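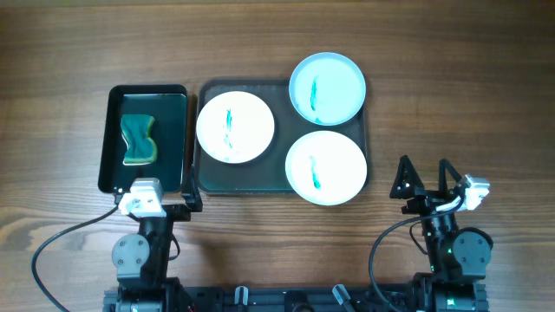
Lavar a loiça em cima da mesa, com dois tabuleiros

A banca da cozinha está fora de serviço desde que o sifão rachou, e a peça de substituição encomendada à Venditz ainda não chegou. Entretanto a loiça lava-se na mesa de madeira. Deixo registado o método, com as contas da água, para não ter de o reinventar na próxima avaria.

O princípio é separar o molho da esfregadela. Um tabuleiro pequeno, preto, de bordos levantados, fica reservado à esponja. Um tabuleiro maior, cinzento, recebe os pratos. Na primeira versão usei só o grande para tudo e a esponja acabava a apanhar de volta a gordura que tinha acabado de tirar. Com os dois recipientes isso deixou de acontecer.

A esponja é das verdes, com forma ondulada, mais estreita a meio. A cintura serve para agarrar com os dedos sem a espremer toda de uma vez. Tem uma camada verde-escura e outra mais clara, verde-amarelada. Para os pratos uso a clara. O Benito Ortuño escreveu-me a defender a escura para tudo, mas eu só a ponho nos tachos.

Os pratos redondos são o caso mais fácil e o que mais erros me deu. O tabuleiro cinzento não chega para três lado a lado: um assenta bem, os outros ficam com a borda de fora, por cima da mesa. Se houver água no tabuleiro, o prato inclinado escorre para a madeira. Por isso a esfregadela faz-se com pouca água e o enxaguamento à parte, no alguidar, um prato de cada vez.

Sobre manchas. As riscas verde-azuladas a meio do prato saem melhor se forem atacadas no sentido do comprimento, da ponta para o centro, e só depois em círculo. Começar logo em círculo espalha o pigmento e aumenta a área a limpar. No branco vê-se tudo e é fácil saber quando parar. No azul-claro convém inclinar o prato contra a luz – o contraste é menor e fica sempre um véu que só aparece depois de seco. O rebordo pede uma segunda passagem com a aresta da esponja.

Medi o consumo durante a semana passada com um jarro graduado. A lavagem do jantar gasta uns 6 litros, enxaguamento incluído. Detergente: 2 ml diretamente na esponja, nunca no prato. Com mais do que isso a espuma obriga a enxaguar duas vezes e perde-se a poupança. A Laiba Jadoon perguntou nos comentários do texto anterior se água quente faz diferença. Para gordura, sim. Para estas riscas não notei nenhuma.

Quanto à madeira, o veio da mesa corre na horizontal e a água entra por ele se ficar parada. Passo um pano logo a seguir, no sentido do veio, e levanto os dois tabuleiros para secar por baixo. Na primeira noite esqueci-me e ficou um halo retangular, que saiu com óleo de linhaça e alguma paciência. A mesa está oleada desde novembro e vai precisar de nova demão mais cedo do que eu contava.

Falta resolver o escorredor. O que tenho é largo demais para a mesa e está em cima do frigorífico, o que implica atravessar a cozinha com pratos a pingar. O Tariq Kiani sugeriu um modelo dobrável da Fodance. Vou medir a bancada junto à janela e depois decido.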